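Ticket 1421: Library catalog shows returned books as still checked out
Opened June 13, 2022 by Muthu Ramasamy, Nurstead Reading Room
Status: Solved 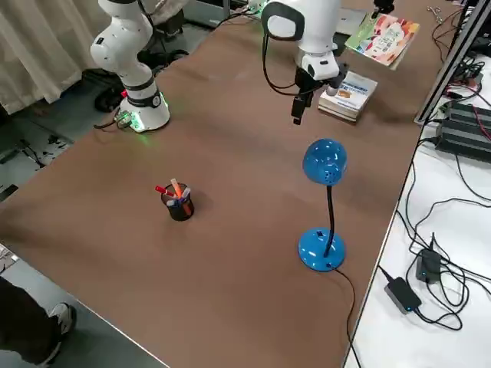

Hello again, and thank you all for being so patient with me last time! Our trouble is with Zasham, the catalog program we moved to in September. When a book comes back and I scan it in, the screen gives its cheerful little beep and says "Returned," but the public page goes on telling people the book is out. It happens with hardcovers, paperbacks, all of it. A pile like the one on the brown tabletop, with the blue-and-white cover on top, would take me no time to scan, and then I'd be on the phone half the afternoon telling folks that yes, dear, the book is in, please come and get it. Magazines go through the same steps and they update just fine, which has me scratching my head.

What I've tried so far: logged out and back in, restarted the front desk computer, cleared the browser, and waited overnight in case it was only slow. I also ran the "Refresh holdings" button, which stopped at 112 records out of 400 and gave me error 15.

Reply from Utska Support
Hi Muthu, what a helpful write-up, thank you. Error 15 means the refresh ran into a record with no shelf location and gave up there. Magazines are kept in a separate list, so they skip the problem. Could you open record 112 and tell us what's in the Location box?

Reply from Muthu
Well, it's blank! It's one from the Sundaram donation, and I remember the phone ringing while I was typing those in. I put in "Main shelves," saved it, and ran the refresh again. It went all the way to 400 this time, and the public page matches my screen now. Please go ahead and close this, and my best to everyone on your end.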